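I have spent my evening deciding where a spatula lives. A thread for anyone else whose kitchen drawer has stopped opening.

Background: my apartment came with one drawer. The listing called it "ample storage." The drawer is the width of a hardback novel and it sticks in March, when the radiators are still on and the building swells up like a toe.

For two years I kept everything in it. Peeler, whisk, three can openers, the takeout chopsticks I am saving for a dinner party of 127 people. To get anything out you slid a butter knife in through the gap and pushed down whatever was standing up.

Last week a ladle stood up and the drawer would not open for a whole day. I ate soup out of a measuring cup. I'm not proud of it, but it does tell you exactly how much soup you've had.

So I bought a utensil caddy. Ekora, the Druletthorpe model. I don't know who names these. Druletthorpe sounds like a village where the vicar did it.

I looked at the competition first. Grukis makes one that spins. I have owned a thing that spins. You reach for the tongs and a potato masher comes around and hits you on the knuckle.

Also considered: a hand-thrown crock from a shop called Dumitrescu, 105 dollars, "each one unique." So is each of my can openers, and I paid less for those.

The Ekora has 700 reviews. One of them is a single star and reads, in full, "gray." Sold.

Setup took a few minutes, most of it spent on the sticker. It went on the black table by the wall, next to the bottle with the red cap, and in went the first three tools.

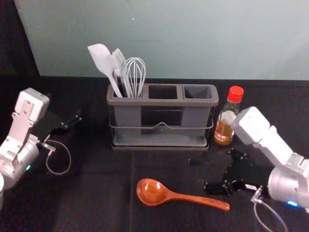

Spatula, slotted fork thing, whisk. Two compartments still vacant, utilities included.

You'll notice a philosophy here. Everything in one compartment. I was given three and immediately rebuilt the drawer, only vertical.

In my defense, I had a system. Left for things I use. Middle for things I should use. Right for things other people would expect to see if they came over. Then I went through the drawer and found that I use three things.

The whisk I use for eggs. The spatula I use for eggs. The slotted fork I use to get the eggs back out when the first two haven't gone well.

My sister says the correct method is by material. Silicone with silicone, metal with metal. She also alphabetizes her spices, so paprika is right by the parsley and she's never once cooked with either.

A coworker says by length, tall at the back. Mine is a row. There is no back. I drew him a diagram and he said "hm" in a way I'm still thinking about.

The internet says handles down, heads up, so you can see what you're grabbing. Fine, except that now everything I own is waving at me when I come in for coffee at 6 a.m.

Things I like so far: the wire stand, which makes it look like the caddy is being carried somewhere important. The tray at the bottom, because I put things away damp and we all know it. The color, which as promised is gray.

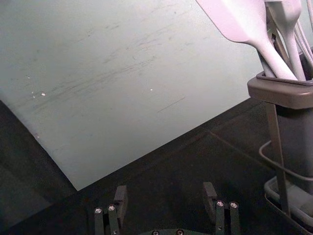

Things I like less: the spatula. It was perfectly reasonable lying down in a drawer. Stand it up and it takes over the neighborhood. It leans. Whatever is behind it, you have to go around.

I tried turning it. It leans the other way for as long as you're watching and then goes back to what it was doing.

Someone is going to tell me to put the spatula in its own compartment. I have heard you. I did try it, and it looked like it was in trouble.

Meanwhile the drawer opens. All the way. I'd forgotten it had a back half. There was a birthday candle in there, a key to nothing I own, and a fourth can opener.

The can openers are not going in the caddy, before you ask. They've been in the dark together a long time and I don't want to be the one to split them up.

Anyway, accepting suggestions for the middle compartment. Currently leaning toward pens. The chopsticks are spoken for.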